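Zernora Tabletop Kit: Setting Up and Running the Block Pick Exercise

Applies to the Zernora kit with two-finger gripper and wrist camera. Issued by Konia Training Services, Murken.

Purpose

This guide explains how to prepare the Zernora tabletop kit for its first supervised exercise, in which the arm locates a block, grips it, and moves it to a second position. The exercise is intended for instructors and for learners who have completed the safety introduction. Allow 30 minutes for the first run. Later runs are considerably shorter.

Before you begin

Confirm that the arm is bolted to the work surface and that the emergency stop is within reach of the person operating the controls. The surface should be plain, level, and free of glare. Overhead lighting is sufficient in most rooms. Direct sunlight on the work area will affect the camera's exposure and should be blocked with a shade or blind.

Sites that purchased the kit through Eichhorn will have received the control software already installed. All other sites should install it from the supplied drive and restart the computer once before connecting the arm.

Step 1. Power up and home the arm

Switch on the controller and wait for the status light to turn steady. Select Home from the main menu. The arm will move slowly to its rest position. Keep hands outside the working area until the software reports that homing is complete. If homing stops before it is finished, switch off the controller, check that both joint cables are fully seated, and repeat the procedure.

Step 2. Check the gripper

Open and close the gripper 3 times from the manual control page. The fingers should meet evenly and without noise. Set the opening width to 82 percent for the standard blocks. A wider setting may cause a finger to touch a neighboring block during the approach.

Step 3. Check the wrist camera

Open the camera page and confirm that the picture is sharp at working height. The lens may be wiped with the cloth supplied. Household cleaners must not be used. Both fingers should be visible at the lower part of the view. If they are not, loosen the camera bracket, adjust its angle, and tighten it again before continuing.

Step 4. Place the blocks and align the arm

Set the blocks on the surface within reach of the arm and lower the gripper to the approach height using the manual controls.
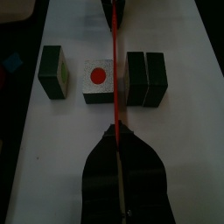
Alignment is the part of the exercise that most affects the result, and learners should be given time to practice it. Move the arm sideways in small steps and watch the camera view after each one. A red line runs up the view from the tip of the gripper, and it should be compared with the position of the block to be picked. With the line along the right edge of the block that carries the red dot, as it is here, the gripper needs a further small move to the left before it is lowered. Blocks pressed side by side, like the two dark green ones at the right of the row, leave no space for a finger between them and should be separated by hand with the arm paused.

Step 5. Run the pick at low speed

Select the low speed setting and start the pick. The operator should keep one hand near the emergency stop throughout. When the fingers have closed, raise the arm a short distance and pause it. Check that the block is level and held firmly, then continue to the second position and release.

If the block slips, return it to its place by hand with the arm paused and repeat Step 4. Increase the grip force by one level only if it slips a second time.

Step 6. Save the program

Once two picks in succession have been completed correctly, save the program under the name of the learner or group. Saved programs can be opened again from the main menu, but alignment must be checked whenever the arm or the work surface has been moved.

Ordering and support

The kit is supplied with the arm, gripper, wrist camera, controller, and software. Replacement finger pads are ordered separately. On-site instruction at Murken is offered each September, and places may be reserved by schools and training centers that own a kit. Inquiries should be addressed to Bastian Ackermann, Konia Training Services, and should include the serial number printed on the underside of the controller.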